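Zoltero desk fan, second version: review after 100 hours

The Zoltero is a corded desk fan with a DC motor, a tilting head and a stepped speed dial. It replaces the first version, which had a two-speed rocker switch and a base that walked across the desk on high. I bought mine from Priler at the regular price and have run it for 100 hours, mostly in the afternoon.

Build and weight

The box lists 1038 grams. My kitchen scale gave 1097 with the cord attached and the power adapter unplugged, so the printed figure probably leaves out the cord or the rear grille. The extra weight does no harm. The base is wide enough that the fan stays put at full tilt, and the rubber ring underneath left no marks on a painted desk.

The front grille comes off with a quarter turn. The rear grille is held by two screws set deep in the housing, and a short screwdriver won't reach them. Dust collects on the back side first, so this matters more than it sounds. The old Raju fan I used before had clips front and back and could be cleaned in a couple of minutes.

Airflow

There are 19 steps on the dial. The first four move very little air and could be merged into one. From the middle of the dial up, the differences are clear, and the useful range for a person sitting at arm's length is narrow: low enough to keep paper flat, high enough to feel on the neck.

Our upstairs workroom faces west and has a row of tall windows. With the door open and the fan set low, aimed at the opposite wall, the air moved evenly and there was no direct draft at the bench.

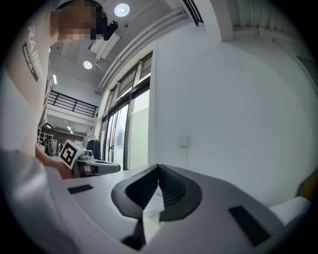 Upstairs workroom, May.

At the top setting the air stream is tight. It reaches across the room but covers a small area, and two people can't share it unless they sit close together. There is no side-to-side swing. Zoltero sells a turning base separately – I have not tried it.

Noise

I don't own a sound meter, so take this as a listening report. On the lower half of the dial I can't hear the motor over a laptop. In the upper third there is a faint tone that rises with speed, along with the usual rush of air. Elibariki Langat, who shares the room and dislikes fans in general, asked me to keep it out of that upper third during phone calls. One step near the middle made the front grille buzz until I took it off and seated it again.

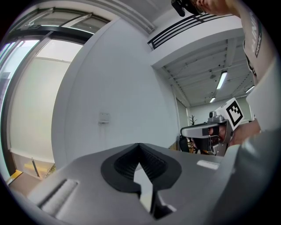 The dial itself is good. Each step has a firm click and can be found by touch, and the fan returns to its last setting after a power cut. The power light is too bright for a bedroom and can't be turned off. I covered mine with tape.

Compared with the Sorkeck

The Sorkeck fan in the same price range spreads air more widely and includes swing as standard. It is louder at every setting I tried, and its tilt joint had loosened by the end of its first summer. The joint on the Zoltero is still stiff, although it has seen less use.

Cord length is adequate for a desk and too short for a shelf. The adapter is a plain barrel plug, so a spare should be easy to find.

Good points: quiet at low speed, stable base, positive dial.
Bad points: rear grille screws, fixed power light, narrow air stream.

I would buy it again for one person at one desk. For a shared room, get the Sorkeck and tighten the joint when it slips.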